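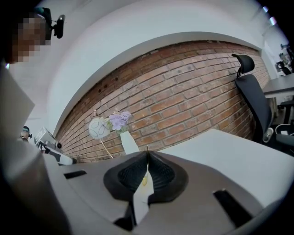 Section 4. Recording Paired Demonstrations with the Hand-Held Gripper and Head Camera

Welcome back, and if you have come straight from Section 3 with a freshly charged gripper in front of you, you are in good shape. We are going to set up a tabletop task, line up the two video streams, and record a set of demonstrations good enough to train on. Please read the section through once before you pick anything up. It takes a few minutes, and the people who do it tend to have a much calmer afternoon than the people who don't.

The Mirwood method learns from two views of the same action. The gripper view is close and wide, and it stays fixed to the fingers whatever your arm does. The head view moves with your attention, so it often travels to the next object a moment before your hand does. In the Honditano tabletop study, we trained one policy on gripper video alone and another on the paired streams, and the paired policy was clearly better at choosing its approach to tall, narrow objects. It was no better at all on flat ones. We mention this so that you can decide whether the extra set-up is worth it for your own task – if all you are moving is coasters, you may happily skip to Section 5.

4.1 Preparing the table

1. Clear a working area on the table and wipe it down. A plain, light top is easiest for the tracking software as long as there is something with texture behind it. Brick, bookshelves and busy posters are all fine.

2. Put out the objects for your task. Slim vases, flower stems, and anything mounted on a thin stick make excellent subjects, and they are also the ones most likely to tip, so leave yourself some elbow room between them.

3. Walk around to the side where you will be standing and look at what lies beyond the table. A bright window directly behind the objects will wash out the far side of the gripper view. Draw the blind, or turn your working direction until the window sits off to one side.

4. Check the floor where your feet will go. Tuck away any loose cables and roll chairs out of reach of your heels.

Note: You don't need to hide the ordinary clutter of the room. Our early recordings were made in a very tidy corner, and the policy trained on them became confused as soon as somebody moved a chair. Leave desks and equipment where they normally live.

4.2 Fitting the head camera

1. Loosen the strap fully and seat the camera on your head before you tighten anything. Pulling a tight strap down over your hair will twist the mount.

2. Snug the strap until the camera stays put when you nod. It should feel like a well-fitting cap.

3. Look at the middle of your working area and open the preview in Pistell. The objects and both of your hands should be comfortably inside the picture. Tilt the camera down a little at a time until they are.

4. Look up, look left, look right, and then look back at the table. If the preview has shifted, tighten the strap and try again.

Caution: Take the head camera off if you feel pressure or the beginnings of a headache. Savita Bisht, who wrote the first version of this procedure, recorded for a whole Thursday without a break and would like you to know that she doesn't recommend it. We now ask everyone to rest after every 20 demonstrations.

4.3 Checking the gripper

1. Squeeze the trigger slowly and watch the finger pads come together. They should meet evenly along the seam. If one pad arrives ahead of the other, go back to the alignment steps in Section 3.

2. Wipe the rubber with a dry, lint-free cloth. Please don't use alcohol on it, however tempting that may be.

3. Open the gripper preview and set the frame rate to 60. The head camera must be set to the same value. Pistell will let you record with mismatched rates, and then it will refuse to pair the files afterward, a behavior we have asked to have changed.

4. Hold the gripper at your natural working height and confirm that the fingertips and the nearest object are both visible. It's quite normal for your own head or sleeve to show near the edge of this wide view.

Note: Pistell blurs faces when you export, including your own and those of people farther back in the room. The raw files are not blurred, so keep them on the recording machine and ask permission before anyone else walks through.

4.4 Synchronizing the two streams

1. Press Record in Pistell and wait until both indicators are steady.

2. Bring the gripper up where the head camera can see it, then open and close the fingers briskly, pause, and do it again. The software looks for this motion in both views and uses it to line them up.

3. Lower the gripper to its starting position and hold still until you hear the tone.

4. Read the offset value on the status line. Anything under 20 milliseconds is good. If it's higher, repeat the open-and-close motion a little more slowly. You don't have to stop the recording.

4.5 Recording

1. Perform the task at the pace you would use if you were tidying up for a guest. Very slow, careful movements feel virtuous, but they teach the policy to hesitate.

2. Let your eyes go where they want to go. The head view is useful precisely when you aren't thinking about it.

3. If you fumble an object, carry on and recover. Mark the take with the R key so that it goes into the recovery set – Manolakis training mode uses these takes separately, and they are worth having.

4. Return to the starting position and wait for the tone before you begin the next demonstration.

5. Move the objects a little between takes. Turn the vase, swap the left and right items, and change the spot where you stand.

For a single task we suggest 2000 paired demonstrations. The full Honditano set contains 3524, collected by several people of different heights, and the gains had become small by the time we stopped.

4.6 Before you put things away

Export the session, then play one take from the beginning and one from the end with both views side by side. If the fingers close at the same moment in each, the pairing has held. Switch off the head camera first and the gripper second, and put both on charge. Cleaning and storage of the finger pads are covered in Section 7.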